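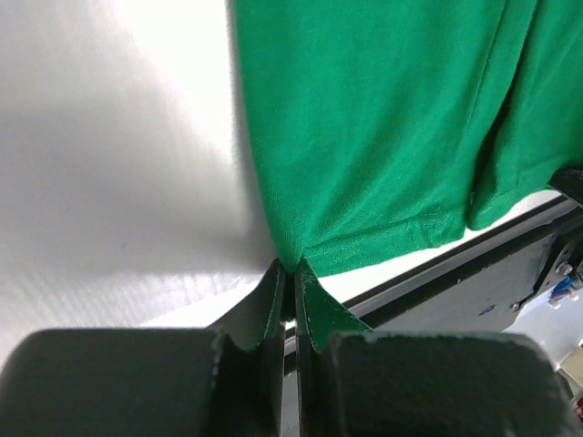
I was 11 the summer my cousin got me into the Cevero to see Surkari, and I've been mad at the third reel ever since.

You won't know it. It's a cheap monster picture, 80 minutes long, about a thing that lives under a ferry and learns people's voices. The print they had was missing 10 minutes right before the end. One second the captain is on the stairs, calling for his wife, and the next it's morning and everybody is eating soup. The whole row booed. I went home and slept in the bathtub with the light on – don't ask me why the tub felt safer.

So when Lajos Veres called in March and said he had the missing part, I drove to Markeck in my slippers. He'd found it in a can marked Bensaid, which is a different movie altogether (a bad one, with camels).

He threaded it up in his garage. We sat on paint buckets. The captain went down the stairs, calling, and something at the bottom called back.

It used my name.

I looked over at Lajos. "Did you hear that?" I said.

"Sure," he said – only his mouth was full of sandwich, and it hadn't moved.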